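From: Awuor Wanyama
To: Gretance household list
Date: July 2019
Subject: Re: [gretance] Folding towels for the linen cupboard

Elspeth, yes please to the thirds method! I tried it on my whole bathroom shelf last night and I'm completely converted (my flatmate is less so, but she'll come round).

Elspeth Baird wrote:
> Fold the long way in thirds first, then in half, then in half again.
> Mine come out near enough to 10 cm thick, and the fold faces the
> front of the shelf. Face cloths I just do in quarters. Does anyone
> sort by colour or only by size?

I'm going to say colour, and loudly. I used to sort by size and every time I wanted a hand towel I pulled out three wrong ones. Now the whites and creams live together and the bright ones get their own pile, so I can grab what I want half asleep. The other thing I've started doing is spreading everything out before I fold a single piece. It takes up the whole table, but you see straight away what you've got, and the little cloths don't end up hiding inside the big ones.

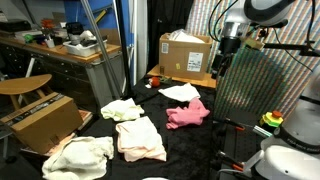 Five to fold: off-white, peach, cream, white and my favourite, the pink.

Against a black cover even the pale ones are easy to tell apart, and I'd recommend a dark cloth to anybody with a houseful of near-whites. I do the biggest one first, while I've still got the patience for it.

Kinga, you asked in April about washing brights with pastels. I keep my pinks separate for the first few washes and after that they go in with everything else at 40, no grey tinge so far.

One question back to the list: does anyone roll their face cloths? Győző swears by it for the basket in his guest room, and I love the look, but mine spring open the minute I let go of them.

Cheers,
Awuor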